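March, the library basement, 11 p.m.

Balance on the Pimlow card: $2. This is after I put ten on it yesterday, in person, in cash, like someone paying off a bookie. The machine in the basement took the bill and then thought about it for so long that I started being polite to it.

The chapter is 125 pages. It is supposed to be 90. Grestalstead College wants a paper copy in the department office by noon tomorrow, single-sided, and the only printer that does single-sided without an argument is the one on the third floor, which closes at ten. I learned the closing time at 10:04.

Shufen Song was down here too, with a stack of lab reports and a much better attitude. She says you can send the job from your laptop and release it at any printer on campus. I've been a student here four years and have walked every page of it over on a thumb drive. She also says the card works on the laundry machines in Lenulby Hall, so that explains where my money goes.
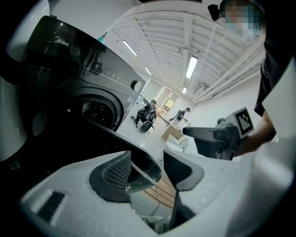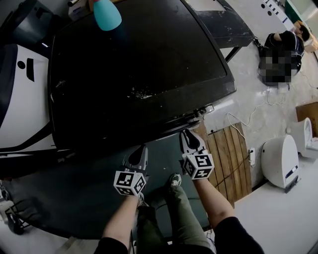 Later, 1:20 a.m.

Sent the job from the laptop. The laptop said it was sent. The printer said it had no idea who I was.

Went up to the help desk, where Ro-un Hwang was on the night shift eating noodles out of a mug. He looked me up and told me I had two accounts, one under my name and one under my name spelled wrong, and that the misspelled one had 4000 free pages on it left over from some faculty grant. I asked if I could use those. He said no. I asked if he could forget he'd told me. He said he would try, but he was going to merge the accounts first.

So now I am one person again, with two dollars.

Borrowed five from Shufen and printed the first half. Page 31 came out with a stripe down it. I'm handing it in with the stripe.

Still to do: pay Shufen back, cut the section on Sầm (or move it to the appendix, where my adviser won't go), find a cash machine that's open before eight. Ate a granola bar from the bottom of my bag for dinner. It was mostly bag.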